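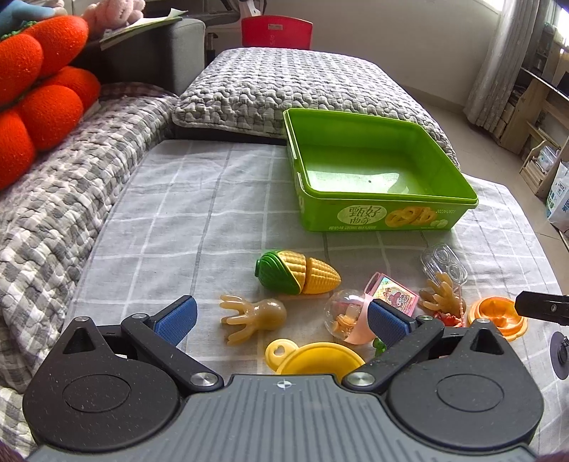 Figure 1. Hand-held gripper over the toy-sorting task, green tin at center.

Home Reports Teams Methods Appendix Contact

Grirkden Student Projects: Writing a Rulebook for Hand-Held Demonstrations

3. Why we needed rules

Our proposal said we would collect demonstrations of toys being put away in a box. It gave the collection procedure one sentence, and that sentence was "collect demonstrations." By December we had 400 of them and no two team members agreed on what a finished one looked like. One of us stopped recording when the last toy was in. Another liked to straighten the box afterward, which is good manners and bad data.

So we wrote the Clodby Rules, named after the room where we argued about them. The first draft had 41 rules. We tested it by handing it to a student from the Kanus team, who read as far as rule nine and asked if there was a shorter one.

4. The rules that survived

4.1 Start with the fingers open and the box empty. Hold still for 2 seconds before moving.

4.2 Scatter the toys by tipping them out. Do not arrange them. People who arrange toys put the easy ones in front, and then deny it.

4.3 Mix the materials. A set should have something soft, something clear and something with an awkward outline. Our rubber octopus counts as awkward under any standard we could find.

4.4 Leave the background alone. Bedding, plush toys and furniture stay where they are for the whole session – tidying between takes was our most common violation, and the only time this year anyone accused us of it.

4.5 Keep your free hand out of it. A nudge from the other hand voids the take, however small the nudge.

4.6 A dropped toy stays in the recording. Pick it up with the gripper and carry on.

4.7 Check both finger pads before each session. Replace a pad if it has started to peel.

4.8 Write the log entry before the next take. Entries written at the end of the day were works of fiction.

5. Results

We recorded a second batch of 900 under the short rules and had the Ezeani team review both sets without telling them which was which. They guessed right almost immediately. Disagreements over where a take ended mostly disappeared, though rule 4.5 still produced arguments about sleeves. We have not settled the sleeve question and leave it to next year's group, along with the log template.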